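Okay, milk. I promised a milk post after last month's ramble on grinders, and I've been so excited to write it, because I finally poured something at work that looked like a leaf! A real leaf, with a stem and everything. Lwazi Coetzee said it could also be a feather, and I'll take a feather.

You need so little to make good coffee away from home. A metal pitcher, a mug you like, and some way of getting the milk hot and stretched. Ours is a little Soler frother that cost 34 dollars and sounds like a bee in a jar (I love it). Mugs matter more than people think, too. I'm loyal to plain white ones, glossy inside, with a handle big enough for my fingers, and they're a joy to pour into because you see the brown and the white so clearly. 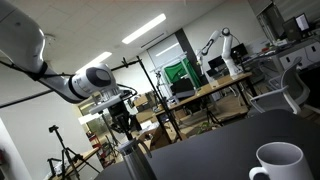 The part I got wrong for months was stopping too late. I'd keep adding air until the foam stood up like shaving cream, and then it would plop into the cup in one lump. Now I add air for just a few seconds, then swirl, tap the pitcher on the table, and swirl again until the milk shines like wet paint. Pour from high up first, then get the spout right down close and wiggle. That's the whole trick!

I posted a short version of this on the Manthorpe coffee board on Tuesday and got lovely replies, plus one very good argument about keeping coffee warm.

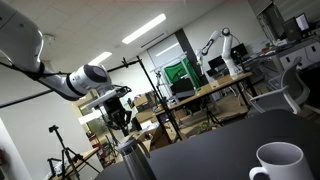 Nomvula Baloyi wrote that she never puts milk in a thermos at all, even for an hour. She carries the coffee black, rinses the thermos with boiling water first, and adds milk in the mug when she sits down. Her old one smelled like a barn by December, she said, and 2 rounds of baking soda didn't save it.

I'm fully converted. I tried it with the Illach beans, the chocolatey ones, and the coffee was so much brighter at lunch. The lid needs more attention than I was giving it, though. Old coffee hides in every groove, so I take mine apart, soak the pieces for 20 minutes in hot water with a spoonful of baking soda, and go around the edges with an old toothbrush. It's weirdly satisfying.
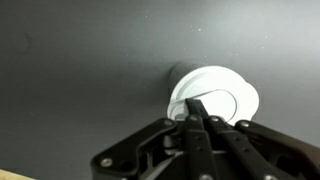 Let everything dry with the lid off, overnight if you can. I used to screw mine shut straight from the sink and then wonder why the next morning's coffee tasted stale.

Next up is oat milk, which I have not figured out at all. Mine splits, or it goes flat before I've even picked up the pitcher. If you have a brand that behaves, please leave it in the comments, and tell me how hot you take it!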